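제목: 면 100% 호텔식 이불커버, 세탁 후 수축률 어디까지 정상으로 보십니까

게시판: 침구/원단 > 질문과 토론

작성자: 평직좋아
2022년 12월 4일

Plirwood 퍼케일 이불커버를 두 번 세탁한 뒤 치수를 재 보니 길이 방향이 눈에 띄게 줄었습니다. 라벨에는 40도 이하 세탁, 저온 건조라고 되어 있고 그대로 지켰습니다. 폭 방향은 거의 변화가 없습니다. 속통 모서리가 커버 안에서 뜨지 않고 오히려 눌리는 상태입니다.

질문은 두 가지입니다.
1. 경사 방향만 줄어드는 게 일반적인지
2. 더 줄어들 여지가 있는지, 아니면 여기서 멈추는지

답글 8

경사위사
일반적입니다. 제직할 때 경사는 장력이 걸린 상태로 들어가고 가공 공정에서도 길이 방향으로 계속 당겨집니다. 물을 먹으면 그 변형이 풀리면서 길이가 먼저 줄어듭니다. 산포라이즈 같은 방축 가공을 했으면 잔류 수축이 작고, 안 했으면 첫 세탁에서 크게 나옵니다. 라벨에 방축 표기가 있습니까?

평직좋아
방축 표기는 없습니다. 혼용률하고 1,000 TC라는 숫자만 있습니다.

muji_no
퍼케일에 1,000 TC면 그 숫자부터 의심해야 합니다. 평직에서 단사로 그 밀도는 안 나옵니다. 합연사를 가닥별로 센 수치일 겁니다. 합연사는 꼬임이 풀리고 조이는 거동이 단사와 달라서 수축 예측이 더 어렵습니다.

경사위사
TC 표기 문제에는 동의하는데 합연사라서 수축이 더 크다는 건 근거가 약합니다. 수축은 완화 수축과 팽윤 수축을 나눠서 봐야 하고, 첫 두세 번 세탁에서 나오는 건 대부분 완화 수축입니다. 실 구조보다 가공 마무리 조건의 영향이 큽니다.

muji_no
크다고 하지 않았습니다. 예측이 어렵다고 했습니다. 같은 로트에서도 편차가 나는 걸 봤습니다.

건조기반대파
건조기 쓰셨으면 그게 원인입니다. 저온이어도 드럼 회전 자체가 수축을 촉진합니다. 저는 Karagiannis 새틴 커버를 2년째 자연 건조만 하는데 치수 변화가 측정 오차 수준입니다.

세탁실운영
위 의견에 반대합니다. 건조기는 원단에 남아 있던 수축을 앞당겨 끌어내는 쪽에 가깝습니다. 자연 건조로도 세탁을 반복하면 상당 부분은 결국 나옵니다. 새틴이 안 줄었다면 가공이 잘된 원단이었을 가능성이 높고, 건조 방식 하나로 설명하기는 어렵습니다. 비교하려면 같은 제품 두 장으로 해야 합니다.

숙박업소에 납품하는 커버는 그래서 처음부터 여유를 두고 재단합니다. 저희는 Sturnville에 있는 객실용 침구를 관리하는데, 입고되면 먼저 세 번 돌리고 나서 치수를 재고 속통을 맞춥니다. 세탁 전 치수는 기록만 해 두고 발주 기준으로는 쓰지 않습니다.

건조기반대파
업소용 원단은 대개 폴리 혼방이라 가정용 면 100%와 같이 놓고 볼 수 없습니다.

세탁실운영
혼방도 있고 면 100%도 있습니다. 제가 말한 건 면 100% 쪽입니다. 혼방은 수축보다 필링 때문에 먼저 교체합니다.

측정 방법도 한 번 확인해 보십시오. 커버를 씌운 채로 재면 속통 부피 때문에 짧게 나옵니다. 속통을 빼고 평평한 곳에 펼친 다음 주름만 손으로 펴고, 당기지 않은 상태로 길이 방향 세 군데를 재서 평균을 냅니다. 건조 직후 말고 실내에 네 시간 이상 둔 다음에 재야 합니다. 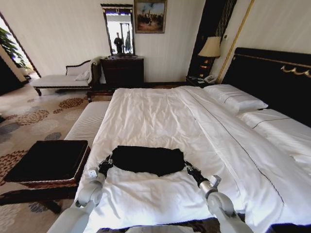

측정 위치는 양쪽 끝단에서 같은 거리만큼 들어온 두 곳과 중앙입니다. 봉제선 위에서는 재지 않습니다. 봉사가 원단과 다르게 줄어서 퍼커링이 생기면 그 부분만 값이 틀어집니다. 파이핑이나 자수 테두리가 있는 제품도 마찬가지입니다.

평직좋아
씌운 채로 쟀습니다. 빼고 다시 재 보겠습니다. 제 건 파이핑이 없는 제품이라 봉제선만 피하면 될 것 같습니다.

경사위사
재실 때 구매 전 표기 치수와 비교하지 마시고 미세탁 제품이 있으면 그쪽과 비교하십시오. 표기 치수 자체에 재단 공차가 있습니다.

평직좋아
다시 쟀습니다. 속통 빼고 세 군데 평균으로 하니 처음 값보다 차이가 많이 줄었습니다. 그래도 길이 방향은 줄어든 게 맞고 폭은 그대로입니다. 세탁을 두 번 더 해 보고 값이 안 변하면 그냥 쓰겠습니다.

muji_no
세제도 같은 걸로 맞추시고요. 섬유유연제는 빼는 게 좋습니다. 촉감이 바뀌면 주름 펴는 힘이 달라져서 측정값에 섞여 들어갑니다.

건조기반대파
두 번 중 한 번이라도 자연 건조로 해 보시기 바랍니다.

세탁실운영
그러면 조건이 섞입니다. 건조 방식은 고정하고 끝까지 가야 비교가 됩니다.

평직좋아
건조기로 고정하겠습니다. 결과는 2월쯤 이 글에 답글로 올리겠습니다.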